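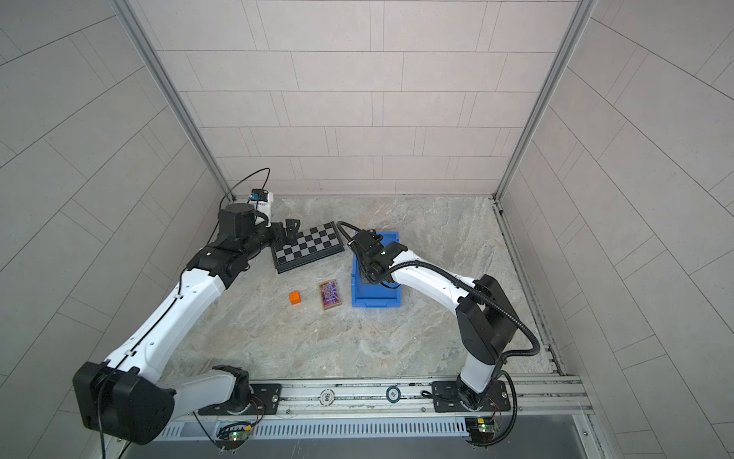

Odds and Ends: The Games Shelf Sort-Out

Welcome to the June page! I've been promising a write-up of the great Etdale games shelf clear-out for ages, so I've finally made a pot of tea and sat down to put it together. I do love a sort-out (my sister says I only own things so I can rearrange them) and this one had been waiting since we moved over from Clusdale.

The folding chessboard
I'm very fond of a board that folds. Ours goes back on the shelf like a book, and it comes out again most Tuesday evenings when Dexter Lacson drops by to beat me. I've won 4 games against him, ever, and I can tell you about every one of them in detail! If you keep one of these, bag the pieces separately. I lost a bishop down the back of a radiator in Flomitville and we played with a cork for a whole winter.

Blue bin, orange cube, and the rest
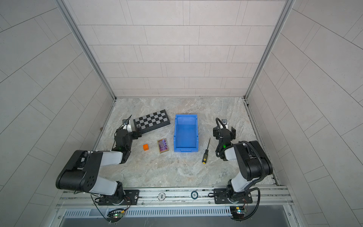
I'm a great believer in one bright bin for the things that don't have a home yet. Blue suits me because I can spot it from across the room, and an open top means I'll really use it – give me a lid and I'll just pile things on the lid. The little orange cube is a favourite of mine, and so is the thin card box with the purple and orange pattern. I'd keep that one for the colours alone.

The screwdriver
Not a game, I know! But a black and yellow handle is easy to find in a drawer, and there's always a battery cover to undo or a wobbly table leg. Mine used to live with the cutlery, which did not go down well.

Next up is the jigsaw cupboard. There are 7 of them in there, including the Urquijo harbour one with 903 pieces (who picks a number like that?), so wish me luck.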